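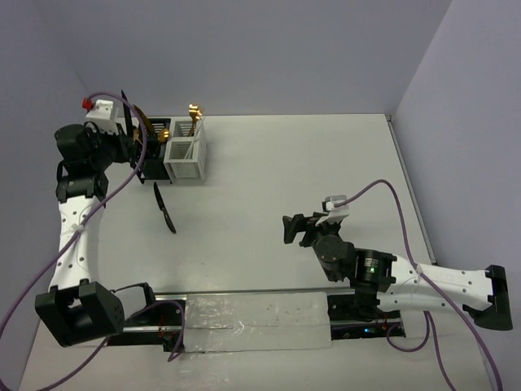 Filed under: Kitchen & Stewarding / Equipment and Automation

Two-arm cutlery sorting, week five: what it does to the shift

Posted by Mereana Te Moana, October, 6:40 am

We run a staff canteen at the Ashby site, up to 500 covers at lunch. Cutlery sorting used to be one person standing at a counter for most of the afternoon. Oredach set up a two-arm cell for it on trial. Flat stock goes on the table, the arms put it in slotted holders, a person takes the holders away.

Last week's log shows 2,293 pieces placed and 300 handled by hand after a stop. Knives account for most of the stops. The sorting position is now split between loading, clearing stops and checking holders. Same pay grade, different work. I am interested in how other sites wrote this up.

brernier_dish wrote:
Is the person allowed to leave the cell between stops? That decides whether you saved any hours. We trialed something similar and the attendant never got more than a few minutes away from it.

Mereana Te Moana wrote:
Allowed, yes. In practice they stay within earshot. Current split, as posted on the wall:

1. Loader. Spreads cutlery on the table in a single layer and stays outside the side walls while the arms are powered.
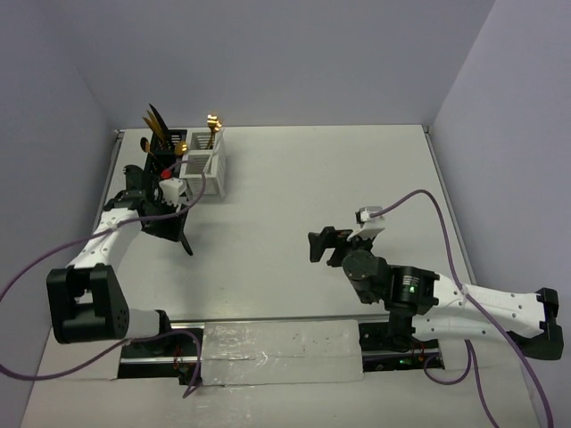

2. Checker. Pulls each holder when the cell is paused, inspects for food residue, sends rejects back to the wash.

3. Stop clearance. Whoever is nearest and trained. Pause, clear, log the item type, resume.

prastus_nights wrote:
I disagree that this is the same grade. Item 3 is a technical duty. On our site anyone who resets equipment gets the higher rate, and the log is part of the reason. If management reads the log, the person filling it in should be paid for it.

brernier_dish wrote:
Pressing pause and picking up a knife is not a technical duty. They picked up knives before.

prastus_nights wrote:
They picked up knives before without a restart procedure and a sign-off sheet. Read the sheet.

Mereana Te Moana wrote:
The sheet is one page. I have asked for the grade to be reviewed anyway. The wrist complaints are down, but two people miss the counter work - it was the one seated job on the shift.
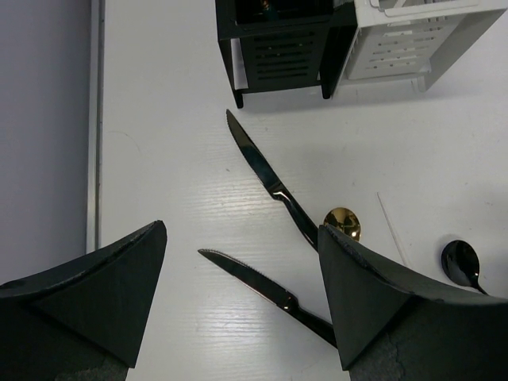

tray_return wrote:
Who decides when the cell is taken out of use for the day?

Mereana Te Moana wrote:
The shift lead. Three stops on the same item type and the remainder is sorted by hand.

prastus_nights wrote:
Put that in writing before the trial ends.

Contact the moderators | Copyright the forum and its posters | Back to top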